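Subject: Re: [grasp-methods] Plirka results on transparent containers
Date: 08/08/2020
From: Morven Rennie

I've read the Plirka write-up twice now and I still don't buy the headline claim. 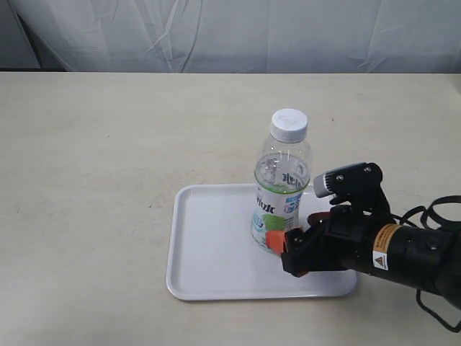
On 08/08, the Gakevville group wrote:
> We trained on 2459 grasps and held out 672 for testing.
> Performance on clear bottles matches performance on
> opaque ones, which suggests the policy has learned to
> handle transparency without depth completion.

It suggests something a lot smaller to me. A drink bottle with a printed label wrapped around the middle and lower body is a clear object only from the shoulder up. The hand goes in from the side, at label height and below. Any half-decent depth camera will return usable points off printed paper or film, and those are the points the fingers need. So what was tested is whether the policy can grasp a label.

Then there's the tray. White tray, pale table, white curtain behind. I know why people set up like that (we do it in Partington too), but you can't then write "cluttered domestic settings" in the abstract. The bottle is standing upright with nothing near it except the hand.

My other problem is the split. Were the 672 held-out grasps from bottles the policy had never met, or the same bottles moved a few inches? Section 3 says "held out by trial." If that means what I think it means, the test number tells us about repeatability and very little else.

What would change my mind:

- same bottles, labels peeled off, no retraining
- split by object
- fill level reported, because a full bottle and an empty one refract very differently and only one of them squashes

The Triltodthorpe people tried the first of these last October and lost most of their advantage over the baseline. I'd expect the same here, but I'd be glad to see the runs.

Could someone from the group post the per-object table? The appendix has 2 rows and I can't rebuild anything from that.

Morven

Recent messages in this list
Re: Fingertip pad wear, how often do you swap?
Calibration drift after moving the arm
Partington reading group, new paper list
Plirka results on transparent containers
Re: Re: Success criteria for lift tests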